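Two arms, one shed: the Stullelham robot build gets to the sorting stage

Posted 04/05/2024 in Workshop News

A quick one from the shared workshop in Stullelham, as a few of you have been asking how the two-armed project is getting on and I keep promising to write it up and then going off to solder something instead.

The short version is that Drirnero (yes, the name stuck, sorry) now exists as a complete simulation, with both arms, the table, the bins and something to pick up. The real bench is still under construction at the back of the workshop, between the bandsaw and the shelf of paint tins. But the computer version is far enough along that we've started setting it proper jobs, and that feels like news to me!

For anyone who missed the spring open evening, Drirnero is meant to be a tidying bench. The workshop gets through an awful lot of small bits, and at the end of a club night they all end up in one heap. Jhun Lumbao, who started the whole thing, wants a pair of arms that can sit either side of a table and put things where they belong while the rest of us sweep up. It's a lovely idea. It is also a lot more work than any of us thought when we said yes to it over a curry.

We began in the simulator mostly to save our fingers and our money. You can crash a simulated arm into a simulated table all afternoon and the only thing that suffers is the laptop fan. Jhun set himself a target of 1000 pretend runs before anything with a motor gets switched on over the real bench, and he's being very strict about it (I asked whether we could round down a bit and got a look).

So far he's done 300. Most of those were dull in the best way: arm goes out, arm comes back. A handful were spectacular. There was one evening when a setting for the tabletop was wrong and everything we put on it sank slowly out of sight, ball first, then bins, and we were all laughing too much to fix it for a good ten minutes.

The ball is the test piece for the moment. We wanted something round, easy to tell apart from the background and annoying enough to be a fair challenge, and a tennis ball does all of that. It rolls if you nudge it, and if the fingers come down a touch too far to one side it shoots off across the table. The first task is simply to get it into a bin. The second is to get it into the bin we asked for, pink or teal, and that's where things have been getting interesting this month.

The picture of the current layout has the ball out on the brown tabletop and both bins empty, with the right arm's gripper by the pink one and the left arm's held over its own side of the table. I've been staring at this table for weeks and I'm still rather fond of it.

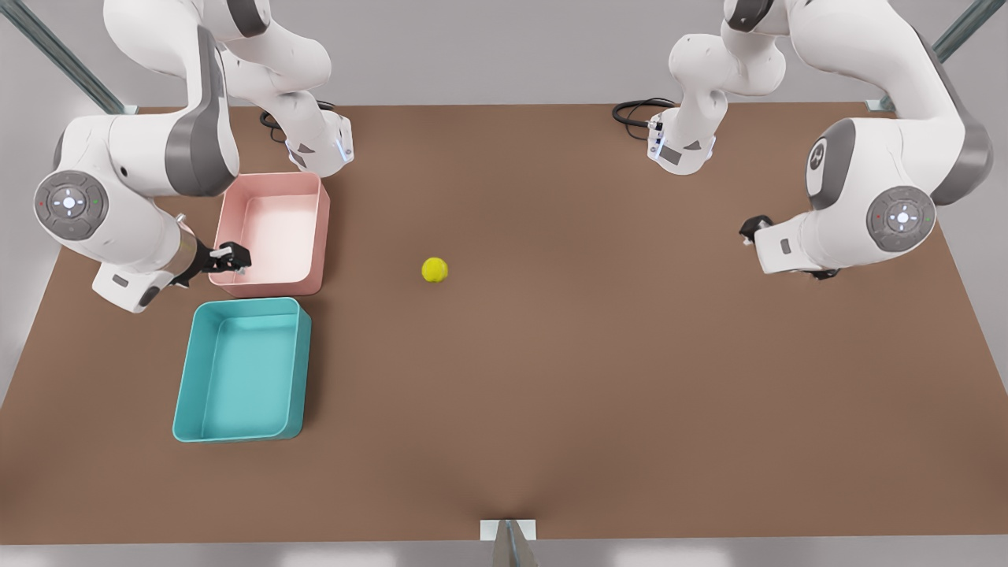

What's changed since last time

The biggest change is the colours. Our early bins were both grey, and on screen it was a pain to tell at a glance which one the arm was heading for. Jhun swapped them over one lunchtime and it has made watching the runs so much easier. He says he'd have picked orange for one of them but got outvoted.

We've also moved the bins over to one side. Having them in the middle meant the two arms kept wanting the same patch of air, and we spent far too many evenings watching them knock elbows. With the bins on one side, there's a decent stretch of open table to work in. The catch is that the left arm has further to reach, so the next thing on the list is a handover: left arm picks up, passes across, right arm drops it in. I've seen it work exactly twice. The ball got squeezed out like a bar of soap on most of the other tries, but twice is twice.

The last bit is the grip itself. We had it closing far too hard at first, then far too gently, and I think we've now found a sensible middle. I'll believe it properly when I see it done with a real ball.

The real bench

Out in the actual workshop, progress is slower and noisier. The table top has been cut and sanded, and it's had one coat of finish so far, with another due once the weather warms up a bit. The frame is half bolted together. We had a morning of confusion when the bolts turned up in the wrong length, and I'd like to say a big thank you to the people at Bhatt, who swapped the lot without any fuss and threw in a bag of washers.

Money is the other thing. We set out to raise enough for the wiring, the power supplies and a proper emergency stop for each side, and we've had 102 donations, from members and from people who just wandered in on open evening and liked the look of it. Some of those were a couple of quid in the tin and they all count. We're nearly 50 pounds short of what we need for the second stop button. If you've been meaning to chip in, now's a very good moment!

The arms themselves are coming on loan from the Brultotthorpe workshop, who used them for a project of their own and have kindly said we can hang on to them through to the end of the summer. Jhun and I are driving over to fetch them once the bench can take the weight. If anybody has a van with a flat floor and a few old blankets, please get in touch, my hatchback isn't up to it.

Coming up

All being well, the plan is to have both arms bolted down in July, and to run the ball and bins job on the real table as our first go. We'll do it on a normal club night so everyone can come and watch (and heckle, within reason). Before that there's the cable routing to sort out, which I've been put in charge of, and I've already changed my mind about it three times.

If you'd like to help, the simulator is set up on the old desktop by the door. You don't need to know any programming to be useful, as the job is mainly watching runs and writing down what went wrong in the blue notebook. Jhun is happy to show anyone how to start it. Bring a cushion, the chair's terrible.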